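3. Delimitación del puesto y condiciones de operación

3.1. Alcance

El procedimiento se redactó para puestos de manipulación de sobremesa en los que una persona permanece junto al área de trabajo durante la ejecución. No se aplica a células cerradas con resguardo perimetral, cuya evaluación sigue un esquema distinto y queda fuera de este artículo. Se parte de la evaluación de riesgos previa del integrador y se añaden reglas de uso cotidiano, que en los laboratorios suelen transmitirse de forma oral y rara vez constan por escrito.

La primera versión de las reglas, denominada Pliler, se aplicó en enero. La versión que se describe aquí incorpora las correcciones derivadas de su uso en los puestos Tralline y Gundanis, que comparten el mismo formato de registro. El texto completo de la lista de comprobación se recoge en el anexo A.

3.2. Marcado de la superficie

La superficie de trabajo se divide mediante cinta adhesiva de color contrastado. La retícula cumple una función de referencia: permite anotar la posición inicial de los objetos por casilla y reponerla entre ejecuciones sin instrumentos de medida. No constituye un límite de seguridad ni debe interpretarse como tal, dado que el alcance del brazo puede exceder la zona marcada. Los límites efectivos se configuran en el controlador y se verifican al comienzo de cada sesión con velocidad reducida.

La cinta se sustituye cuando presenta levantamiento en los bordes. Un tramo despegado puede engancharse en la pinza o desplazar objetos ligeros, y altera además la apariencia del fondo en los registros visuales. Tras cada sustitución se repite la comprobación de posiciones de referencia.
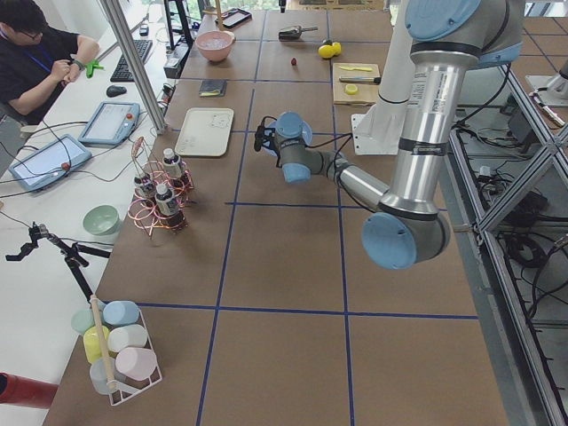
Figura 2. Puesto de manipulación con superficie dividida por cinta azul oscuro. Arriba a la izquierda, escritorio del operador con dos consolas de programación provistas de parada de emergencia.

3.3. Posición del operador y mandos de parada

El operador ocupa el escritorio contiguo a la superficie (figura 2). Se exige que la parada de emergencia quede accesible desde la posición sentada, sin necesidad de rodear la mesa ni de introducir el brazo en el espacio de trabajo. Cuando existen varias consolas en un mismo puesto, cada una debe llevar una identificación inequívoca del brazo que gobierna. La ambigüedad entre consolas fue la desviación más repetida en la aplicación de Pliler y motivó la redacción de una regla específica.

Las prendas y accesorios colgantes, incluidos los cordones de identificación, se retiran o se sujetan antes de acceder a la superficie. La regla no distingue entre operación en modo manual y automático. La reposición de objetos se efectúa con el brazo detenido y la parada confirmada en pantalla.

3.4. Cableado y objetos

El cableado externo del brazo se fija con holgura suficiente para el recorrido completo de la muñeca. Los bucles se inspeccionan en las posiciones extremas de cada articulación. Los cables apoyados en el suelo se mantienen fuera de la zona de paso.

Los objetos se inventarían antes de la sesión. Los utensilios con filo requieren autorización expresa en la ficha de tarea, y los alimentos se retiran al término de la jornada. Los efectos personales no se admiten sobre la superficie salvo que figuren en el inventario como objetos de prueba.

3.5. Registro de desviaciones

Se revisaron 256 sesiones con el formato Nair, que asigna a cada desviación una de cinco categorías: marcado, mandos, cableado, objetos y acceso. La categoría se asigna al cierre de la sesión y no se modifica después; las aclaraciones posteriores se añaden como nota separada. Las desviaciones de mandos y de acceso suspenden la actividad del puesto hasta su corrección. Las restantes admiten corrección diferida, siempre que se documente antes de la sesión siguiente.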